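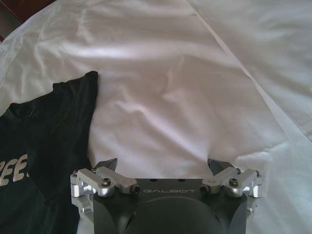
Page last changed: 10/03/2022

Shirts on the Bed: Gallery

The packing guides all promise that a T-shirt folds up small and comes out smooth. We have our doubts. Most of those guides seem to be shot on a hard table under good light, and most people who travel fold on whatever the hotel gives them. At the Mirndale that means a bed.

Black cotton on a rumpled white sheet. Wrinkles in the bedding are supposed to make no difference to the fold. Try it before you believe it, especially with a printed shirt, where the lettering is already cracked and worn. 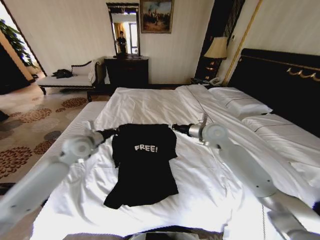
Brisden Travel Light Club, Packing Pages

"FREE!" across the chest, which is more than can be said for checked bags. The collar is at the top and the bottom of the shirt is tucked under itself on a slant. The book method wants a straight hem at this stage. We'd like to see someone get one on a mattress.

The room has a dark dresser with drawers, and our members still work on the bed. Drawer space is another thing we suspect is overrated for short stays. Replies on that subject are limited to 200 words, please. The December ones ran to 400.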